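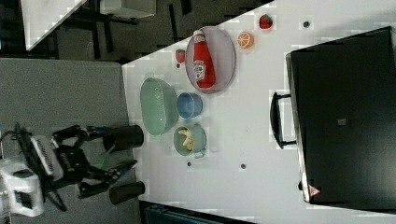 4.2 What listeners did when the presenter changed

We now come to the part of the study we were most eager to write up. Eight local stations took part, and all of them swapped the presenter of at least one weekday show during the 30 days of the diary period. Most of these swaps were short, a few shows at most, to cover for leave. Two were permanent. Mustow handed its breakfast show to the former host of its evening requests hour, and Prulurow moved a well-known morning voice to late afternoon. We had no hand in either decision and could hardly have asked for better timing!

The 239 people who kept diaries wrote 686 entries that mention a presenter in some way. We read every one of them twice, the second time without seeing the first set of codes. Entries were coded for the show, the time of day, what the listener was doing, and whether the presenter was mentioned by name, by voice ("the gravelly one") or by habit ("the man who always reads out the tide times"). An entry could carry more than one code.

The first surprise was how little switching off there was. Studies that rely on ratings tend to treat a new presenter as a risk, and many station managers see it the same way. Our diaries tell a calmer story. Listeners complained, sometimes at length and with real wit, and then went on listening. One Mustow listener called the new breakfast host "far too awake" on the first morning, wrote nearly the same words a week later, and by the end of the month was writing down the answers to his quiz. We found this pattern of grumbling first and staying anyway in every station area, and it was strongest among people who had listened to the same show for years.

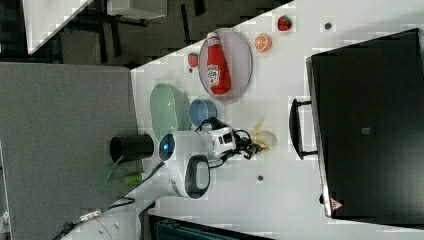 The second finding concerns the fixed points of a show. Listeners noticed changes to these far more sharply than changes of voice. When Prulurow's new morning presenter moved the school bus notices to after the news, diary keepers wrote about it for days, while several of them never commented on the presenter at all. The notices had become a kind of clock. People knew that if they were still looking for their shoes when the notices began, they were late. Moving them shifted the whole morning in the house, and the diaries record this in lovely detail: toast left behind, a dog walked in the wrong order, a lift to work nearly missed.

This fits well with the idea of radio as a companion to routine, but it also sharpens it. The company on offer comes partly from a person and partly from an order of events, and the two can be pulled apart. A station can change the first with less trouble than it may fear if it leaves the second alone. We would love to see this tested in a setting where the two are varied on purpose, with the same presenter reading the same items in a new order.

The kitchen was the room named most often in the diaries, and the bedroom and the car came next. Kitchen entries were also the longest, perhaps because a pen and a table were close by. They are rich in small overlaps between what was on air and what was being done, and we draw on them heavily in Section 5.

Figure 3. A white tabletop with dishes, a frying pan and a toaster oven.

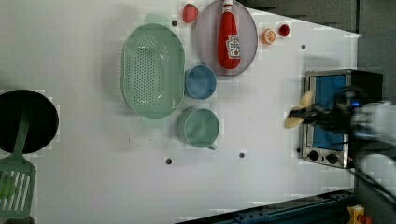 4.3 Differences between station areas

Tai and Mumau make a useful pair. The two stations play similar music, share a news supplier and broadcast to towns of similar size. Mumau takes calls live throughout the morning, though, while Tai gathers voice messages and plays a selection just before the hour. Diary keepers in Mumau wrote about other callers as if they were neighbors, and in some cases they were. In Tai, the messages were enjoyed but seldom remembered the next day.

We were delighted to find that callers could carry a show through a change of presenter. During the cover week in October, Mumau's regular callers kept phoning in, and several diary entries describe them as helping the stand-in along. One caller explained the rules of the mystery sound game on air after the stand-in got them wrong. Nothing like this appears in the Tai diaries, where the stand-in was mostly judged alone and rather strictly.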